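Stories > Short fiction > The Cutlery Box

The Cutlery Box

Yayra Frimpong had the key to 12 Tiloten Road for two more days, and by the evening she had got as far as the kitchen drawer.

The bedrooms were finished. Her brother had driven the wardrobes to Grondport in the morning, in two trips, and rung from the lay-by on the second one to say that a door had come open and he had tied it shut with his belt. The front room had been done the week before. What was left was the kitchen, and the drawer was the worst part of it, because their mother had never thrown out a fork.

Yayra pulled the drawer right out and carried it through to the front room, where there was more light. She put it on the floor and looked for somewhere to sort. The red cloth with the big flowers was still on the table. It was the thick sort, more blanket than tablecloth, and it had been there for so many winters that she had stopped noticing it as a child and only started again when she came back to visit. She tipped the drawer out on to it. It made less noise than she expected.

She had bought a box for the job. It was pale blue plastic and had come from the hardware shop by the bus station, Nutsugah's, where the man at the till had asked whether she wanted a bag and then not had one. She stood it at the end of the table with the label still on.
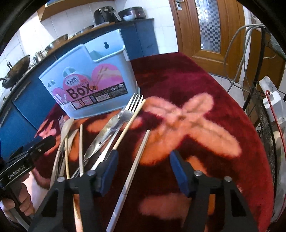 The new box, label and all, with the first of the forks.

The plan was simple. Good things in the box, and the box to her brother, whose wife had asked for it. Everything else in a carrier for the charity shop. She had told him on the phone that it would take her ten minutes.

She began with the chopsticks. None of them seemed to belong with any other. Their mother had bought a set the year she took the evening job at the Irix laundry, when the woman on the next press had taught her to make noodles, and she had made noodles once a week from then on. Sometimes they were very good. Her brother used to hold a chopstick in each fist and spear things, and was sent out to eat on the step for it. Yayra laid them side by side, tried one against another for length, and gave up.

The phone rang. It was him.

"Are you done?"

"No."

"What are you doing?"

"Chopsticks."

"Bin them," he said. "Where's the big fork?"

She knew the one he meant. It had been their father's, or they had always said so, and whoever laid the table was supposed to put it at his place. After he left it was used for turning meat. Then for a while the two of them had fought over who should eat with it, until their mother put it at the back of the drawer and said it was hers.

"I can't tell," Yayra said. "There's a big one here and there's another that's nearly as big."

"It was heavy."

"They're all heavy."

"It had a mark on the handle. I bent it getting the lid off the paint."

She turned over the fork in her hand. The handle was straight. She put it down and picked up the next, and that was straight as well.

"She might have bent it back," she said.

"She'd have told me if she bent it back. She'd have told me for a year."

Somebody spoke to him at the other end and he said he had to go, the wardrobe wouldn't turn on the stairs. He said again that she should look for the mark. Then he was gone, and she could hear next door's television through the wall, the same as ever.

She went on sorting. She made a row of the ones that might go in the box and kept changing her mind about it. There was a cream one that she remembered from picnics, or from one picnic, when it had rained and they had eaten in the back of the van with the doors open. She had been sick on the way home. She would not have said she was fond of it, but she moved it over from the charity side and left it by the silver one.

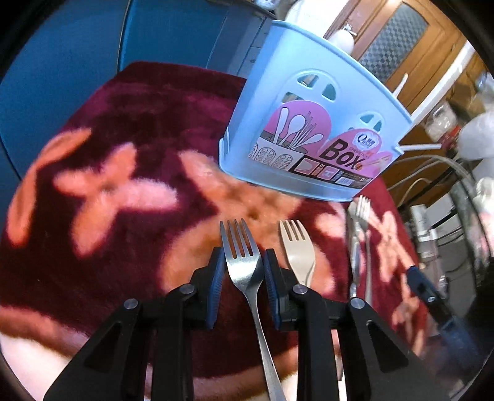 The picnic fork stayed with the others.

At half past eight she made tea in the one mug she had kept back and drank it standing at the window. Across the road a man was putting his recycling out. He lifted a hand, and she lifted hers, and she realised he thought she was her mother. They were the same height. From over there, with the lamp behind her, she supposed there wasn't much in it.

He stood for a moment with his hand still up. Then he must have remembered, because he went in quickly and shut the door.

Yayra sat down on the floor next to the empty drawer. It was lined with a page from a catalogue, cut to fit, and the corner had lifted. She pulled at it and the whole sheet came up. Underneath was another sheet, older, and on that one, in pencil, in her mother's square writing, was a list. Six knives. Six forks. Six spoons. Big fork — ask J. if he wants it.

J. was her father. There was no tick beside it, and nothing else on the page except a phone number, 789 and then some figures too rubbed to read.

She read it twice. Then she rang her brother.

"Did you find it?" he said. He was out of breath.

"I think she may have given it back to him."

He didn't answer for a bit. She heard the wardrobe, or something like it, being put down on a stair.

"When?"

"It doesn't say."

"Well," he said. "Put one in anyway. Any big one."

"Which?"

"You choose. Don't tell me."

She chose one. She folded the list and put it in her coat pocket, and fitted the drawer back into its runners, where it stuck halfway as it always had and needed the knee.

More short fiction
The Last Bus from Grondport
A Coat for June
Mrs Adjei's Ladder
Two Rooms and a Landing
What the Plumber Left

Contact us | © 2024 Tiloten Stories | Back to top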